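Speaking notes: Bedding and linen in supported housing - what the new standard asks of us
January
Lieven Coppens, Residential Services, Kurkholm Housing Association 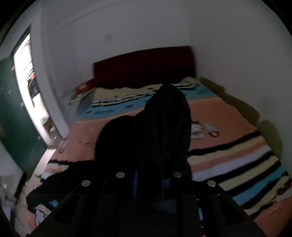
Slide 1. A bed with a salmon-pink bedspread and a striped blanket.

Opening

Good morning, and thank you to the regional office for the invitation. I have been asked to speak for the first half of the session on the revised linen standard, and to leave the second half for questions from the house managers. Printed copies of the standard are on the side table. Please take one per house.

The subject may seem a small one beside staffing and rents. It is, however, the subject on which residents write to us most often after heating. The last residents' survey drew 44 written comments on beds and bedding, and I have read all of them in preparing this talk. They concern blankets that are too thin, sheets returned from the laundry to the wrong room, and, in several cases, a wish to keep one's own bedspread when moving in.

(Pause here for latecomers. Do not start slide 2 before the doors are closed.)

Slide 2. Where we started

The previous standard was written when Kurkholm ran two houses and sent all of its linen out to a single laundry. Every room received the same set: two sheets, two pillowcases, one blanket, one cover. The set was white, it was marked with the house number, and it was replaced on a fixed date whether or not it was worn.

That arrangement had its merits. It was easy to order for and easy to check. It was designed for short stays, and most of our residents now remain with us for years. The association has 17 houses at present, and in six of them the washing is done on the premises. A rule that assumes one laundry and one delivery day no longer describes what happens.

I should like to record that the house managers raised this well before head office did. The first written request for a review came from Testwood House, and much of the wording in section two of the new standard is taken from that letter with very little alteration.

Slide 3. The resident's own bedding

Section two states that a resident may bring and use bedding of his or her own choosing, including duvets, blankets, bedspreads and cushions. The house may refuse an item on three grounds only: that it cannot be washed at the temperature required for that resident's care, that it is damaged to the point of being unsafe, or that it fails the fire label check described in annex B.

Taste is not a ground for refusal. Nor is the fact that an item does not match the room. We have had cases in which a cover was put away in a cupboard ahead of an inspection and the standard set laid out in its place. That practice is to stop. Inspectors have been informed of the change, and a room will not be marked down for colour or pattern.

Where a resident has no bedding, the house provides it as before. The difference is that the resident is now offered a choice from the stock list. The list is short. It gives four colours of cover and two weights of blanket, and the supplier, Degefa, has agreed to hold all of them for the length of the contract.

(If asked about curtains: these fall under the furnishing standard and will be dealt with in the spring.)

Slide 4. Weight and warmth

This section was the most discussed during the consultation. Older residents, on the whole, prefer blankets to duvets. They are used to them, and layers can be put on or taken off during the night without calling for help. Younger residents tend to ask for a duvet. Staff who make beds every day generally prefer the duvet too, and this preference had been allowed to decide the matter in more houses than it should have.

The standard now asks that the choice be recorded in the personal plan and looked at again at each review. A resident may change his or her mind between reviews - no form is needed for that, only a note in the day book.

On heavy blankets, the advice from our occupational therapists is clear. A weighted blanket is issued only after an individual assessment, and never to a person who cannot remove it unaided. I would ask managers to read annex C with some care and to go through it with night staff in particular.

Slide 5. Washing, marking and return

The greatest number of complaints concerned items lost in the wash. The causes are familiar. Labels come off, bags are mixed on the landing, and a bedspread that belongs on the first floor is found months later on the third.

From the start of the new contract, personal items are to be marked with a sewn label carrying the resident's initials and room. Iron-on labels are not to be used. Each resident has a separate bag for personal bedding, and that bag is not emptied into the general trolley at any stage.

The Liko laundry register, which some of you tested last autumn, will be made available to every house. It is a plain record of what went out and what came back. The trial houses asked for two changes, a larger field for remarks and a way of printing the list for the linen room, and both have been made. Houses that prefer to continue with a paper book may do so for the first six months.

Delicate items deserve a word. Hand-knitted and crocheted covers should not go into the ordinary wash. Where a family is willing to launder such items at home, that is welcome, but it may not be made a condition of keeping them. If there is no family, the house washes the item by hand.

Slide 6. Making the bed

The consultation showed wide differences in how the daily routine is understood. In some houses every bed was made by a set time in the morning. In others it was left to the resident entirely, including residents who were not able to do it and were embarrassed to ask.

The standard sets no hour. It says that the resident decides when the bed is made and by whom, and that help is offered each day in a way that is easy to decline. Sheets are changed weekly, or sooner where needed. Monday should be avoided as a general changing day, as the machines are already taken up with the weekend's washing.

Staff are asked to knock, to wait for an answer, and to put things back where they were found. A blanket folded over the foot of the bed or laid to one side is usually there by choice.

(Allow a short discussion at this point if the room wishes it. The Testwood manager has agreed to speak briefly on how the morning round was changed there.)

Slide 7. Costs

The budget for linen does not rise this year. The saving from ending fixed-date replacement is expected to meet the cost of the labels and bags. Items are to be replaced when worn, following the wear guide in annex D, and the linen cupboard is to be checked once a quarter.

Managers may spend from the small purchases line on a single item for a resident without asking for approval. Please keep the receipt and enter the purchase under linen, not under welfare, so that we can see at the end of the year what the standard has cost.

A question was put to me in advance on whether residents' own bedding is insured. It is covered under the general contents policy for loss and damage on our premises, including damage in the wash. Ordinary wear is not covered. Claims go through the house manager and should be sent in with a description of the item and, where possible, its age.

Slide 8. What is asked of each house

Managers are requested to name one member of staff as the contact for linen, to hold a meeting with residents at which the stock list is shown, and to return the signed sheet at the back of the printed copy. Samples of the covers and blankets can be borrowed from head office for the meeting. There are two sets, so please book ahead.

Support visits will begin with the houses that wash on the premises. The remaining houses will be contacted by letter.

(Questions. Refer detailed points on fire labels to the safety adviser, who joins after the break. Remind those present to sign the attendance list.)

Contact: Residential Services, Kurkholm Housing Association | © Kurkholm Housing Association | Back to top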